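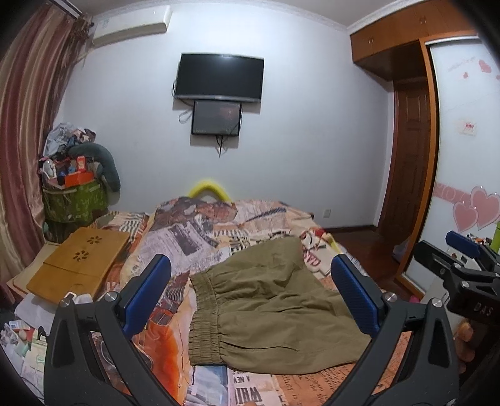 # How to Replace Tired Elastic in a Waistband

My aunt Hạnh Đặng taught me this one winter at her kitchen table, and I've done it so many times now that I forget other people throw their saggy pants away! Please don't. A new length of elastic costs less than a cup of coffee, and if you can sew a straight line (or even a slightly wobbly one) you can have your favorite pair back by bedtime.

## What you'll need

- Non-roll elastic, the same width as the old one
- A seam ripper and small scissors
- Two large safety pins
- Thread that matches the fabric
- A sewing machine, or a needle and some patience

## First, look at how the waistband is made

There are two common kinds. In the first, the elastic floats loose inside a fabric tunnel, called a casing. Pinch the band and you can slide the elastic a bit with your fingers. In the second, rows of stitching run right through fabric and elastic together, so the whole band looks ruched in stripes. You can fix that kind too, but every row has to come out first, so put on a good long radio show and settle in.

## Taking out the old elastic

1. Turn the pants inside out and find the seam at the center back.
2. If there are rows of stitching through the elastic, unpick them all the way around. Cut every fourth stitch on one side, then pull the thread from the other.
3. Open a gap in the lower edge of the casing, wide enough for two fingers.
4. Fish out the elastic, snip it, and pull it free. If it crumbles as it comes, keep going until the casing feels flat all the way along.

Now give the band a press with a warm iron. I skipped this for years and my sister Kiều never let me hear the end of it - she was right, of course, the new elastic goes through so much more easily.

## Measuring the new piece

Don't copy the old length, it has stretched. Wrap the new elastic around your waist where you like your pants to sit, snug but comfortable, and add an inch for the overlap. I cut mine, sit down in a chair, and breathe out before I commit (you'll thank me after Thanksgiving dinner).

## Threading and closing

Pin one end of the elastic to the fabric beside the gap. Put the other safety pin through the free end and work it around the casing, bunching and smoothing as you go. Check for twists, overlap the ends by an inch, and sew a box with an X through it. Then stretch the band a few times to spread the gathers, and stitch the gap closed.

To stop the elastic rolling, sew straight down through the band at each side seam.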